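4. Working out what to buy before we buy it

When we started this project we did what I suspect a lot of small labs do, and opened a spreadsheet before we had run a single trial. The first version had one arm on it, one gripper, one table, two cameras and a line at the bottom called "other". That last line grew quicker than anything else on the sheet, and most of this section is about how we got it back under control.

Our grant pays for equipment once. There is no second round, so whatever we order in October is what the Markedura project lives with until it closes. A wrong choice of arm would hurt, of course, but people think hard about arms. What worried me more was the smaller stuff – how far the table should be from the base, how many camera mounts we need, how wide the fingers have to open, how big a pile of props we should keep in the cupboard. Those are cheap decisions one at a time and they add up to a surprisingly large slice of the money.

4.1 Planning in simulation

So we built the cell in software first. We used Kauppinen, our in-house scene builder, and gave it a simple job: put a table in front of an arm, scatter a mix of household and kitchen things over it, and let the arm try to pick one up. We then changed the things that cost money and left the rest alone. Table size, camera position and finger opening were all fair game. The floor, the door and the walls came with the room model and we never touched them (nice as it would be to budget for a new floor).

The arm in all of these runs is a Franka Emika. I had a quote for one on my desk, which made it easy to turn simulated results into actual dollars. We ran 2000 pick attempts in total, spread over 5 table layouts, and logged every one with the position of the objects, the camera views and whether the pick was counted as a success. Figure 4 comes from the layout we ended up costing in full.
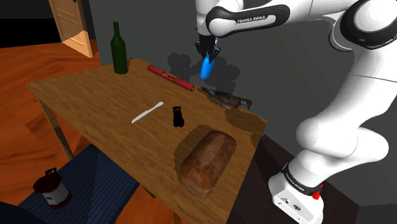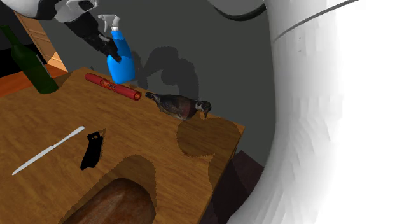
Figure 4. Simulated tabletop with the arm and its gripper, in two views. A green bottle, a bird and a white knife are on the table in both.

The objects matter more to the budget than I expected. We picked them to be awkward in different ways. A knife lying flat asks for fingers that can get very close to the tabletop. A tall bottle near the edge asks for enough clearance that the arm doesn't sweep it off on the way to something else. Every awkward shape we wanted to handle ended up as a line on the sheet, either as a different fingertip, a bit more table, or one more camera to see around the arm.

4.2 What the runs did to the shopping list

The biggest change was in cameras. Our first plan had two, and we thought that was generous! In the logged runs the arm blocked one of them often enough that we were effectively working with a single view during the grasp itself, just when we most wanted to see what was going on. We tried three, which helped, and then four, which helped a little more. The revised list has three cameras and a spare mount, and the money saved on the fourth goes to cables and a better light. I still go back and forth on this one.

The table went the other way. We had put down a big one because big felt safe, and the simulated arm simply never used the far corners. A smaller table costs less, leaves room to walk past, and can be bolted to the same plate as the base. That plate is a custom part from Prirkuvton, the machine shop we use, and they charge by size, so shrinking the table saved us money twice.

Fingertips were the real surprise. We had budgeted for one set. After looking through the failed picks we now plan to buy three sets and treat them as something that gets used up, like gloves or tape. I would urge anyone planning a similar cell to make that a running cost from day one. It looks silly on a sheet next to the price of an arm, and then you need a set in a hurry and the shipping costs more than the part.

Props are the last item. We have set aside 100 dollars a year for them, all from ordinary shops. Simulated food keeps forever and real bread does not – so the physical cell will use plastic food wherever we can find it, and we accept that it will slide and squash differently from the real thing.

4.3 What we could not price this way

Simulation told us nothing useful about setup time. Our Luvton partners allowed a month for installing their own cell and used a good deal more than that, mostly on safety paperwork and moving a power outlet. We have added staff time to cover it, but the number is a guess and I would rather say so here than dress it up. Repairs are a guess too. The simulated gripper can hit the table all afternoon and come back the next morning as good as new, so the logs give us no wear figures at all, and we fell back on the service plan in the quote.

The cost sheet as it stood in August 2020, with the old and new versions side by side, is in the appendix. Prices are before tax and leave out the computer, which we already had.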